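Wool coat has gone bobbly under the arms and along the sides, can it be saved?

Posted in Clothes Care, 2018-10-25

Burnamlow

I bought a long camel coat in the August sales, a wool mix from Dredik, and I have only been wearing it since the weather turned.
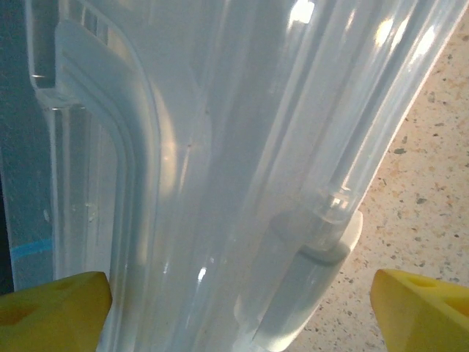 It is already covered in little bobbles under both arms, down the side where my bag rubs and a bit around the pockets. The back and the collar still look new.

The label says 60 wool, 35 polyester and 5 "other fibres", dry clean only. I have tried picking the bobbles off by hand in front of the telly but it takes ages and I think I am pulling more fluff out as I go. My sister told me to use a disposable razor. I did try that on the inside of the hem, and it worked on the bobbles but left a patch that looks thinner than the rest, so I stopped.

What I would like to know is:

Is this a fault, and should I take it back? I have the receipt but I have worn it for weeks.

If I keep it, what should I use to get the bobbles off without making holes?

Will it just keep doing it? I was hoping to get several winters out of this coat. I also have a knitted scarf I wear with it, if that makes any difference.

3 replies

Özkan

I did alterations and repairs for years and saw a lot of coats like this. Bobbling (pilling is the trade word) on a wool mix is normal in the first season. The short loose fibres work their way up to the surface wherever there is rubbing and twist into balls. In a mix with polyester they hang on longer, as the polyester is strong and keeps the ball attached to the cloth. In pure wool a lot of them drop off by themselves.

I would not call it a fault if it is only where your arms and bag rub. If it was all over the back and collar as well I would take it in and ask. You can still ask, some shops are good about it, but don't count on a refund for this one.

To clear it, use a battery fabric shaver with a guard you can adjust. Set it to the highest setting first. Lay the coat flat on a table, not on the bed, and smooth the part you are working on so there are no folds. Empty the pockets. Pull the lining out of the way, especially under the arms where it bunches up, or you will catch it. Move the shaver lightly in small circles and let it do the work. Don't press. Stop and empty the fluff out often, a full one drags. Keep well away from buttonholes and seams and do those bits by hand with small scissors held flat.

When you are done, brush the whole coat downwards with a proper clothes brush, the sort with natural bristles. A sticky roller is fine for hairs but it lifts the fibres and I would not use one every day on this.

Leave the razor alone. Camel is a bad colour for it, every thin patch shows.

As for whether it keeps happening, you will probably need to do it again before Christmas and perhaps once more in spring. After that it should slow down a lot, because the loose fibres have mostly gone. Carry your bag in your hand or swap shoulders. The scarf won't matter unless you see bobbles at the neck, which you say you don't.

Also, air it on a wide hanger between wears. Two days off for every day on is ideal if you have another coat.

Grindavport

razor worked fine on mine, never had a problem. just go slow

pumice stone also works but only on thick jumpers

Kettle_and_Pins

Agree with most of what Özkan wrote. I have a navy one that is 70 wool and I had to go over it three times the first winter. I have had it 7 years now and only do the cuffs.

Two things to add. A wool comb is cheaper than a shaver and gentler if you are nervous. You pull it one way only, with the cloth held tight in your other hand. It is slow on a whole coat but good for pockets and under the arms. Mine cost £9 from the market. I wouldn't bother with it on anything loosely knitted, so keep it off your scarf.

The other thing is don't keep sending it to the cleaner's to try and sort this out. Cleaning won't remove the bobbles unless they offer it as an extra, so ask before you pay. Once at the end of the season is enough for a coat, with a sponge and cold water for small marks in between. Try the sponge on the inside of the hem first.

Burnamlow

Thank you all. I have ordered a shaver with the adjustable guard and will start with the side where the bag goes. I will leave the hem as it is and hope it doesn't show.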